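Fifty times the same cloth

I promised in my last post to write more about the work, and less about the food in my new town. So this one is about laundry.

Since April I have been working at Kadora as an operator. My job is to move a robot arm from a distance, with two hand controllers, so that it does a task many times and the recordings can be used for training. The project has the name Pendance. Before I came I imagined something like a video game. It is slower than that, and my shoulders hurt in other places than I expected.

The present task is to take clothes out of a washing machine. You start with the door open, you bring the gripper in, you close it on the cloth, you pull it out and let it fall in the basket. My mother laughed when I explained this to her on the phone. I could not blame her, but I asked her to try it one time with cooking tongs and one eye closed, and she did not laugh so much after. 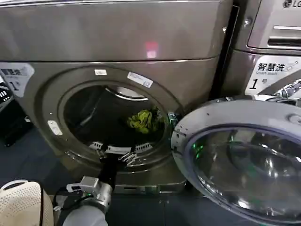

Going in for the yellow-green one. The gripper is still too far to the left.

The drum is the difficult part. It is dark inside, and on my screen I have trouble to judge how deep the gripper is. When the cloth lies in a heap against the wall, there is not much to hold, and if I go too low I touch the white rib at the bottom. A touch is not a disaster, but I must mark the episode, and I do not like to mark episodes. The open door also takes space on the right side, so I learned to come out straight first and turn only later. In the first days I turned too early, every time.

We do 50 episodes in one session, then 30 minutes of rest. My total yesterday evening was 883. I wrote the number on my hand on the bus, I don't know why.

What surprised me most is that I should not be too clever. In the beginning I tried a different way each time, a small twist here, a push there. The feedback from the Skuma team, who do the training, was that my demonstrations were good but hard to learn from. Now I pause less, and I try to keep one way of doing it. If I miss the cloth, I go back calmly and try again, and this we keep in the data, so the robot can also see how to correct a mistake.

Next month we go to towels. I am told they are heavy.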